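Call for Participants: Household Wear Trial, Stainless-Steel Tableware
Posted 8/25/24
Reference: Travar 238

Travar is looking for 58 households in and near Buswood to take part in a long-term wear trial of stainless-steel bowls and plates. The trial measures how surface finish changes under normal home use: daily washing, stacking, contact with cutlery, and contact with acidic and salty foods. Participants use the items at home and bring them to our Buswood office for measurement at set points. The trial ends in April.

Background

Finish wear on steel tableware is usually tested on a machine that rubs a pad across a flat sample. The method is repeatable but does not predict well what happens in a kitchen drawer. Our last household trial, Mesta, collected 843 measurement records and found that the stacking position of a bowl had more effect on scratch density than the type of dishwasher detergent used. Mesta was limited to one polished finish. The present trial, Shi, covers two finishes, polished and brushed, and adds plates. 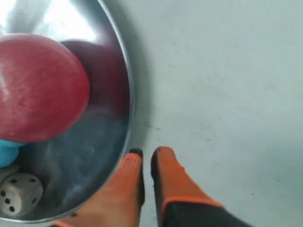

Shallow stainless-steel bowl with a red ball inside.

What is measured

At each visit we record gloss at five fixed points on the inside of the item, scratch density on the base, and rim roundness. Gloss is read at a single angle. Polished surfaces are harder to read than brushed ones, as overhead light produces glare that the meter has to be shielded from, so a polished bowl takes longer at the bench. Items are wiped with a neutral cleaner before reading. We do not polish, repair or alter them. Any marks present when you bring an item in will still be there when you take it home.

Staining and heat tint are noted by eye against a printed scale. Two readers score each item separately and a third reading is taken where the scores differ by more than one step.

What participants do

Each household receives a set of four bowls and four plates. Every item has a number etched on the underside. You will:

— use the set as your main tableware at least four days a week
— wash it the way you normally wash dishes, by hand or by machine, and not change method during the trial without telling us
— store it stacked, in any order you like
— fill in a short weekly log, on paper or online
— bring the full set to Buswood for measurement on four occasions

The log asks how many times the set was washed, which detergent was used, and whether any item was dropped, heated on a stove or left soaking overnight. It takes five minutes or less. Missing one week is acceptable. Missing three in a row means the set is withdrawn from the analysis, though you may keep it.
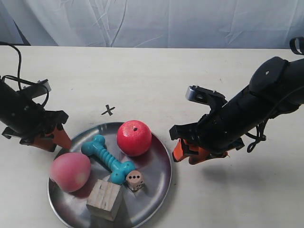
Measurement visits last 45 minutes for a full set. Weekday and Saturday slots are available and can be changed up to the day before. You may wait on site or leave the set and collect it later the same day. Free parking is at the rear of the building, and the entrance has step-free access.

Who can take part

The person who signs up must be 18 or older and live within 30 miles of Buswood. Households of any size are eligible. We especially need:

— households of five or more people
— homes with hard water and no softener
— homes where dishes are washed only by hand
— people who cook with a lot of vinegar, citrus or tomato

You cannot take part if anyone in the home works for a tableware or detergent manufacturer, or if anyone in the home has a known nickel allergy. Households that took part in Mesta may apply again, but places for them are limited to ten.

Payment

Each household is paid $139 on completion of the trial, plus $20 for each measurement visit attended. Visit payments are made the same day by prepaid card. The completion payment is sent within three weeks of the final visit. You keep the full set.

Participants who leave early keep their visit payments and do not need to give a reason. Damaged or lost items are not charged. Please report them in the log so that the number can be closed out.

Data

We store your name, contact details, water hardness reading and log entries. Names are removed before analysis and replaced with the set number. Results are published as group figures by finish, wash method and household size. Contact details are deleted six months after the trial closes unless you ask to be told about later studies.

How to apply

Complete the screening form on the Travar website, or ask for a paper copy at the front desk in Buswood. Quote reference 238. The form asks for household size, wash method and an estimate of meals eaten at home per week. Selected households will be sent a consent form and a choice of dates for the first visit. If a category is already full we will hold your form as a reserve unless you tell us not to.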